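Projects > Student Reports > Purngate Handling Study

Comparison of Two Finger Pads for a Hand-Held Gripper
Submitted by Tài Diệp, August 2025

3.2 Method
Both pads were fitted to the same hand-held gripper. The Flamcombe pad is smooth, while the Jara pad is ridged. Each was tested on glazed tableware over 462 grasps, with the load limit set at 10 newtons.

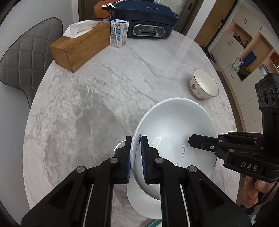 A grasp was recorded as failed if the dish turned between the fingers before it was set down. The operator was permitted one correction of wrist angle per attempt.

3.3 Results
The smooth pad failed more often on curved rims, chiefly when the fingers closed at a slant. The ridged pad required 4 newtons less closing force on the heaviest dish. Wear was not measured and is left to the next project group.

Previous | Contents | Next
This site uses cookies. Accept | Settings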